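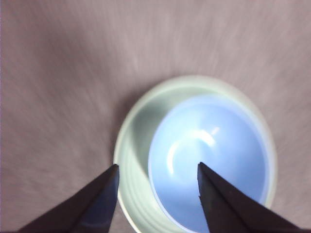 How to Hand-Pollinate Zucchini (and Finally Get Some Zucchini)

If your plants are covered in big yellow flowers and you still have nothing to grill, I have good news. You can fix this yourself before breakfast, with your fingers, for free! I started doing it after a miserable year in my Dunmore garden when the bees just didn't show up, and now it's my favorite garden chore.

Posted Saturday, April 9, 2022

Why the little ones rot

Squash plants make two kinds of flowers, male and female. Pollen has to get from one to the other while both are open, and that window is short (one morning, usually). A female flower that gets no pollen, or only a little, will drop its baby squash. It goes yellow at the tip, then soft, then it's on the ground.

Rainy mornings, a bug net left on too long, a plant on a high balcony, not many bees in the neighborhood: any of these can do it. Very hot weather can hurt too, and hand-pollinating won't always rescue you there. Try anyway. I do.

Telling the flowers apart

Look behind the petals. A female flower sits on top of a tiny squash. A male flower sits on a plain, thin stem with nothing swollen behind it. Inside, the male has one central stalk dusted with yellow pollen, and the female has a thicker, lobed center that's a bit sticky.

Young plants often put out only males for the first week or two. Don't panic and don't pull the plant! The females are coming.

What you need

A small soft paintbrush or a cotton swab, if you don't want to use the flower itself
Something to carry picked flowers in
Scraps of yarn or twist ties for marking
Coffee (for you)

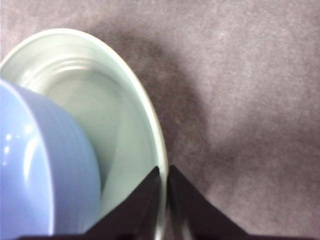
As for variety, any zucchini or summer squash works the same way. I grow Zumider, a stubby dark green one I got from a seed swap in Ekville, and a row of Rurnex, which is longer and paler and throws out male flowers like it's being paid to. If you only have space for two plants, get two. One plant on its own may not have a male and a female open on the same day, and that's maddening.

Step 1. Get out there early

Go as soon as the flowers are fully open. By late morning they start to twist shut, and on a hot August day mine are closed before I've finished the dishes. If there's heavy dew, give the flowers a few minutes. Wet pollen clumps and doesn't transfer well.

Step 2. Pick a fresh male

Choose one that opened today. Touch the stalk in the middle, and if your fingertip comes away yellow, you're in business. Snip it with a couple of inches of stem to hold on to, then gently peel off the petals so you've got a little pollen wand. Shake out any ants first.

Step 3. Dab the female

Leave the female on the plant! Roll the male's stalk all over the sticky center, making sure every lobe gets touched. Patchy pollination gives you those funny squash that are fat at one end and pinched at the other. One male will do two or three females, but if you've got plenty, use a new one each time.

Using a brush? Swirl it in the male until it's well coated, then paint the female the same way. Clean it between varieties if you plan to save seed.

Step 4. Mark it and walk away

Tie a bit of yarn loosely around the stem below the flower so you'll know which ones you did. The petals will close up and wither, and that's fine. Within a few days the baby squash should be firm, shiny and clearly bigger. Start checking for harvest size at 8 days, sooner if it's hot, because these things turn into baseball bats when you look away.

Saving seed

If you want seed that comes true, it takes a bit more care. The evening before, find male and female buds that are showing yellow but haven't opened, and tape the tips shut. Pollinate in the morning, then tape the female closed again so no bee can sneak in after you. Let that fruit grow big and hard on the vine.

And the leftover males

Eat them! Stuffed with soft cheese, or torn into scrambled eggs. Keep a few on the plant for whatever bees do turn up.

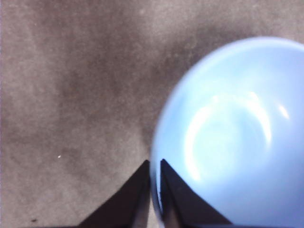

A light blue bowl, seen from above.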